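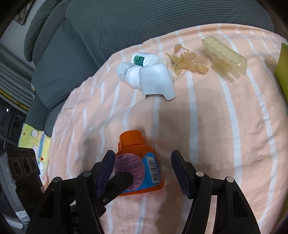

Remortgaging when your fixed deal runs out

December 24, 2021

I've been putting off writing this one all month, mainly because I was in the middle of it myself and didn't fancy sounding cheerful. But the letter came through on Tuesday, the new rate is locked in, and I can finally tell you how it went!

My old fix was due to end in April. I got the first reminder from the lender in the autumn and did what I always do with post like that (kitchen drawer, under the takeaway menus). When I dug it out again I saw that if I did nothing I'd slide on to the standard variable rate, and my payment would go up by £126 a month. That got me moving.

I started with my own lender, Gulitz, who offered a straight switch: no solicitor, no fresh valuation, all done online in one evening. Then I rang a broker, Olvera, who found me a lower rate elsewhere, but with a product fee of £1,244 on top. Lovely rate, horrible fee. My balance isn't huge these days, and once I'd spread the fee over a two-year deal the cheaper rate was the dearer mortgage. If you owe a lot more than I do, your sums may well come out the other way, so do them with your own numbers and a cup of tea. 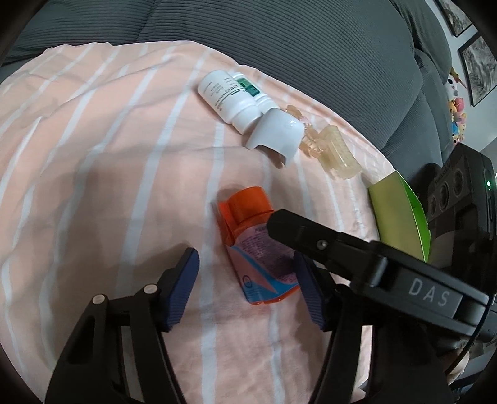

On the striped sheet, with an orange and white medicine box.

A couple of things I wish I'd asked sooner. Check whether there's an early repayment charge, and the exact date it stops, as mine ran a fortnight longer than I'd thought. Ask if you can change your mind once you've accepted, too. Gulitz gave me 14 days, and I used most of them dithering.

I was also tempted to add the fee to the loan, as the form sort of nudges you that way with a ready-ticked box. You can do that, but you pay interest on it for years, so untick it if you've got the cash.

Several of you wrote in after the last newsletter asking about new-build flats. I haven't forgotten! I'm waiting on some paperwork from a reader who bought at Stavby and has offered to let me go through the service charge bills with her. That'll be in the next one, along with your letters on overpaying.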